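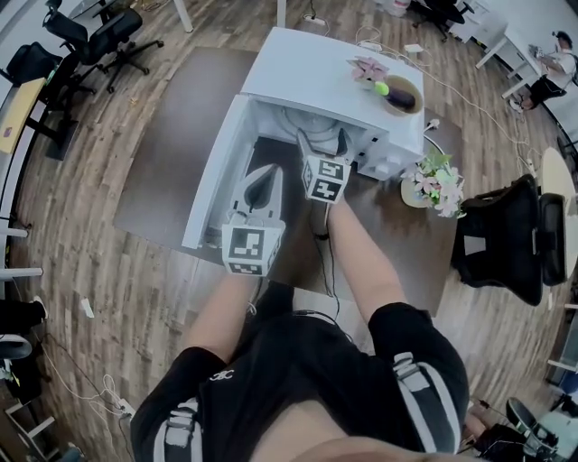
Progress report to Clovley, second period
Project: Ralosow handheld gripper station
Prepared by Dale Bergeron, 3/10/26

Bindu Chacko asked that this report be shorter than the last one and contain fewer feelings. I have met the first request.

Status of the station

Both grippers are in service. The left one spent part of the period on my desk with its housing open. Its fingers had started closing a hair off center, and I blamed the calibration, the software and the building before I looked at the finger mount. Two screws had backed out. They went back in with thread locker, and we now check them at the start of every session – a check that takes less time than the meeting in which we agreed to it.

The marker cubes have been reseated and their offsets measured again on both sides. A cube that shifts on its base gives no warning at all. It simply reports, with great confidence, that the gripper is somewhere else. Anyone who bumps one now writes it in the log, and the log has become lively reading.

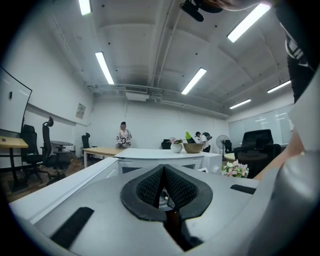 Finger pads remain our main consumable. We budgeted for a change every 900 grasps and are keeping to that, although the pads from Plisex tend to lift at the border sooner if they're wiped with alcohol. We have stopped wiping them with alcohol. Sastry quoted us on a replacement pad with a different adhesive, and 5 sets are on order for a side-by-side trial.

Sessions

We planned 200 kitchen-task recordings for the period and have 51 that pass review. The shortfall is mostly the left gripper's time on my desk, plus one batch recorded with the old cube offsets, which we threw out. Reaching into the microwave is still the hardest task on the list, and it's the one where a bad offset shows up first.

Spending

Under budget, chiefly through not having received things. The pad order will correct this.

Next period

Finish the pad trial, write down the cube procedure so that it exists outside my head, and catch up on recordings. We'd like to move the remaining travel money to spare finger mounts. Bindu has the form and needs a signature from your side before the end of March.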